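Workshop tips - keeping the little sorting cell honest
December - by Hanyu Shen

Quick ones this month, typed between jobs.

Board first. Ours is a plain wood board on the blue perforated table. Wipe it dry, no oil, no polish. Oil looks great and then every block slides. Check the bolts before power up - finger tight is not tight. If the board rocks, pull it off and clean under it, chips get in the holes and lift one end.

Rod next. Run it down slow to just above the wood and stop. Paper should slip under, two sheets shouldnt. Do this at 4 spots, not only the middle. Boards cup in winter.

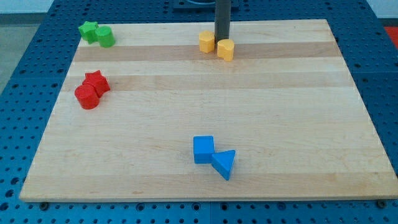

Color pairs on the board, rod down by the yellow ones.

Blocks. Wash in dish soap, dry overnight. Fuzz or a sticky label leftover will throw off a push way more than you'd think. Sand a chipped corner with 600 grit, light, dont round it over. Points on the stars go first so look there.

Rod tip - wipe with a dry rag every morning. Black smears on the wood mean it's dragging, raise it a hair and redo the paper test. I use the Aryee rags, old T-shirt is fine too.

Cables: leave slack at the base. Zip tie too tight and you'll be swapping a connector by spring (ask the Drendness shop).

Restart after any fix at low speed, about six pushes, hand near the stop button. Then teh normal program.

More on grippers next time if I get to it.

Contact: Hanyu Shen, Kalness workshop - © Kalness - Back to top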